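Nillovard Kitchenware Listings

Version 2, released Feb 15, 2018

A small text dataset of secondhand kitchenware listings, mostly cast iron pans, baking tins and stoneware crocks. Each record is one listing as the seller wrote it, with spelling left alone. The set was put together for testing search and price lookup on the Prinari catalog.

Contents

listings.csv has 4000 rows, one per listing. Columns are id, title, body, material, maker, year_made, price_usd and condition.
makers.csv has 200 maker names with known spelling variants. Hernent and Nilsuwan each appear under several spellings, so join on maker_id and not on the name.
notes.txt lists rows that were edited by hand.

The year_made column is the seller's claim and was not checked. The earliest value is 1872, for a waffle iron. Blank means the seller gave no year. Please don't fill blanks with zero, as the version 1 loader did.

Condition is a whole number from 1 to 5, where 5 is unused. Chips, rust and missing lids all lower the score. Stains that a normal wash would remove do not.
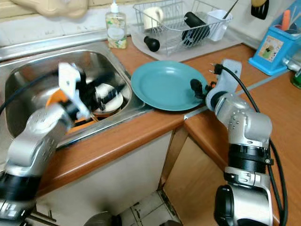

Known problems

Roughly 18 listings describe a set but give the price of a single piece. They are flagged in notes.txt.
Enamel over cast iron is filed under "cast iron" in older rows and under "enamel" in rows added after September.
Prices do not include shipping.

License

Free for research and personal use. Keep this file with any copy you pass on.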